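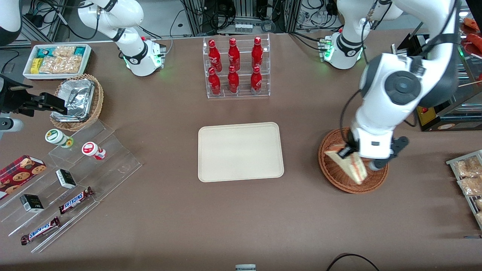

The sandwich and its basket, mid-job.

Journal > Work > Counter diary
2021-11-25
By Nayeli Restrepo

I meant to write this last night and fell asleep with my shoes on, so it's going in over breakfast instead, with the good mug and the heater going. I want to get it all down while I still feel the way I feel about it, because I know in a month I'll have gotten used to the arms and I won't remember ever having had an opinion.

So, the Lozano counter. When I started at Stestow I put together trays for the lunch orders all day long, a sandwich and a snack and sometimes a drink, around 200 trays on a busy day, and by the afternoon my wrists would be humming. I didn't hate it! I want that on the record. You get into a rhythm, you talk to whoever is next to you, and the hours go somewhere. But I can't say I miss going home and needing both hands to open a jar.

Since October the arms have been taking the simple orders, and my job has moved about a yard to the left, if that makes sense. I set out the stock, I read the order sheet, I check the tray before it goes anywhere, and I write down whatever went wrong. There is a lot of writing down. Osness wants a note for every pick that needed a hand, and they want it in full sentences, so after all these years I finally have a desk job — standing up, in an apron. 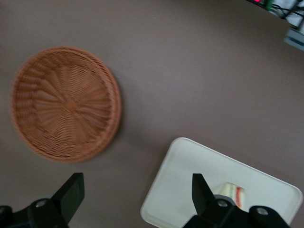

What surprised me is how much more I think about where things go. When it was only me, I could reach past anything and grab what I wanted without looking, and if the snacks were in a heap, well, they were in a heap. Now I catch myself turning a packet so there's a decent end to take hold of, and leaving room between one thing and the next. I did it in my own kitchen cupboard the other evening. I stood there with a can of beans, thinking about the approach.

The part I'm less easy about is the people. There were four of us on that counter in the spring and there are three now. The fourth moved over to the Sesness site and got a small raise for it, so it isn't a sad story, but we used to be loud. These days I can hear the refrigerators. I eat my lunch at the same time as before and we still save each other the window seats, but the talk in the middle of the work, the silly kind, has thinned out, and I don't know who you'd ask to have that put back.

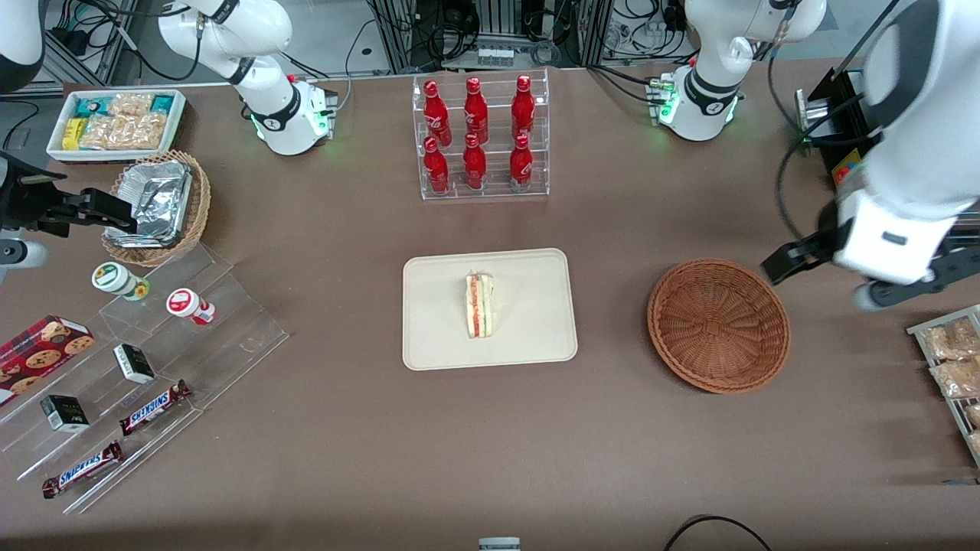

Lozano thinks I'm being sentimental, and told me over coffee that the old counter was mostly people too tired to be nice to each other after two o'clock, and that the training hours we get now are worth more than the gossip ever was. There's some truth in it. I had forgotten the two o'clock moods (mine included). And I do like the training. I've learned to stop an arm, clear it and start it again, and I was so proud the first time that I called my mother.

Still, I asked whether we could have the radio back on, low, and the answer was that they'd think about it. I'll ask again after the holiday. Today is only a half shift, then the pie crust, then everyone at my aunt's by five, and I still haven't found the big dish.

Contact | Copyright Nayeli Restrepo | Back to top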